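Section 4: Stringing and first tuning of the Nygård lap harp
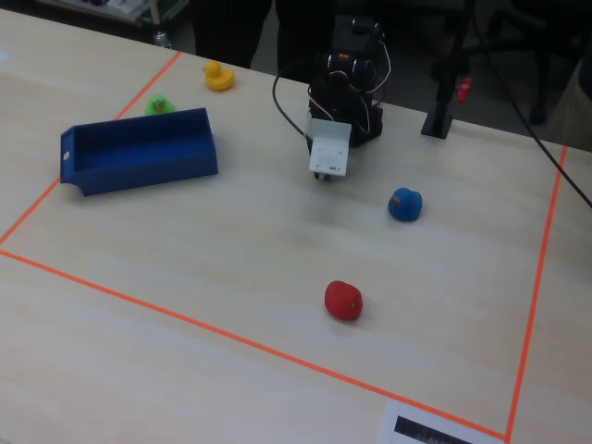
Fig. 4. Work surface with shallow tray.

This section covers fitting the strings supplied with the Nygård lap harp and bringing them up to pitch for the first time. If your harp was delivered already strung, go to 4.4.

The harp has 22 strings, tuned to the scale of G major over three octaves. String 1 is the longest, with a speaking length of 67 cm. String 22 is the shortest, at 106 mm. The numbers are printed on the paper sleeves and stamped beside the pins.

4.1 Before you start

You will need:

Clikden T-handle tuning key (in the lid pocket)
String pack, 22 sleeves
Side cutters
Small pliers with smooth jaws
Soft cloth or towel, large enough for the whole harp to lie on
Shallow tray for offcuts and loose pins
Electronic tuner, or a piano that is known to be in tune

Let the harp stand in its case in the room where it will be strung for 12 hours. A harp that has come in from a cold van will not hold any note you give it, and the soundboard should not be loaded while it is still settling.

Caution: Steel strings can spring back when cut or when they break. Wear glasses or safety goggles for all of this section, and keep your face out of line with the string.

Caution: Do not use an adjustable spanner on the tuning pins. It rounds the corners and the key will then slip. Damage of this kind is not repaired under the guarantee.

4.2 Laying out the harp

1. Spread the cloth on a firm table and put the harp on it, soundboard up, with the tuning pins on your right.

2. Check that the bridge is seated. It should sit flat along its whole length with no gap you can slide paper into. The bridge is not glued. It is held by the pressure of the strings and can be moved by hand until the first few are on.

3. Line up the two pencil marks on the bridge with the two on the soundboard. On harps made before the change of bridge, there is only one mark, at the long end. In that case set the long end to the mark and measure the short end using the card in the lid pocket.

4. Lay out the string sleeves in order. Strings 1 to 6 are wound. Strings 7 to 22 are plain steel and look very much alike once out of their sleeves, so open one at a time.

4.3 Fitting the strings

Start with string 1 and then string 22, followed by string 11. These three hold the bridge in place while you fit the rest. After that the order does not matter much, though most people find it easier to work from the long strings towards the short ones.

1. Hook the loop end over the hitch pin on the left. Keep a little tension on the string with one hand from now on, or the loop will jump off.

2. Bring the string across the bridge and into its notch, then over to its tuning pin.

3. Cut the string one hand's width beyond the pin. For strings 15 to 22, three fingers' width is enough.

4. Push the end of the string into the hole in the pin until it just shows on the far side. Bend it slightly with the pliers.

5. Put the key on the pin and turn clockwise. Guide the string with a fingertip so that each turn lies below the last, without crossing. Three to four turns on the pin is right. Two will slip. Six or more will crowd the pin and may rub against the wood.

6. Stop as soon as the string is straight and gives a dull note when plucked. Do not bring it up to pitch yet.

7. Drop the offcut into the tray before opening the next sleeve.

Note: On wound strings, the winding must not go through the hole in the pin. If it would, unwind about half an inch of the covering first and cut it away, leaving the core.

Note: If a pin turns with almost no resistance, take the string off again and tap the pin in by the thickness of a coin, using a light hammer and the brass punch. Support the harp from underneath with a block of wood while you do it. A pin that is still loose after this needs the next size up. These can be ordered from Mirkar using the part number on the back cover.

When all the strings are on, look along the bridge from the long end. If it has leaned towards the tuning pins, slacken strings 8 to 15 by a quarter turn each and ease it upright with your thumbs.

4.4 First tuning

Tune in three passes. The total pull on the frame is considerable and it needs to be taken up evenly.

First pass. Bring every string to a few notes below its final pitch. Work from both ends towards the middle: 1, 22, 2, 21 and so on. Leave the harp for an hour.

Second pass. Bring every string up to pitch in the same order. By the time you reach the middle the outer strings will have dropped. This is normal, so leave them. Put the harp back in its case overnight.

Third pass. Tune each string carefully from 1 to 22 using the table below.

Strings 1, 8, 15, 22: G
Strings 2, 9, 16: A
Strings 3, 10, 17: B
Strings 4, 11, 18: C
Strings 5, 12, 19: D
Strings 6, 13, 20: E
Strings 7, 14, 21: F sharp

String 1 is the G below middle C. String 8 is the G above middle C. If you tune from a piano, check strings 1 and 8 against each other before going any further -- a string taken an octave too high will break, and string 8 is the one most often lost this way.

Always finish on an upward turn. If you go past the note, let the string down below it and come up again. Move the key in very small amounts. On the short strings the width of a pencil line at the end of the handle is enough to hear.

Caution: Stop at once if you hear a creak from the frame, or see a gap opening where the frame meets the soundboard. Let all the strings down by one full turn and contact the Irnmont workshop.

4.5 The first weeks

New strings stretch. Expect to retune every day for the first week and every two or three days for the week after. Holger Ekström, who drew the plans for the Nygård, advises playing it a good deal during this time and leaving the fine tuning until you have finished warming up. The harp settles sooner if it is used.

If one string goes flat much faster than those beside it, check the turns on its pin and the loop at the hitch pin before blaming the string.

Do not stand the harp near a radiator. Harps strung in summer often need going over again in September or whenever the heating is first turned on.

4.6 Replacing a single string

Follow steps 1 to 7 in 4.3. Turn the pin back three full turns before fitting the new string, so that it ends at its former depth. Only the new string and the two on either side should then need tuning, but check the rest by ear.

Spare strings are sold singly. Quote the string number and say whether your bridge has one mark or two.

For fitting the strap and the lap pad, see Section 5.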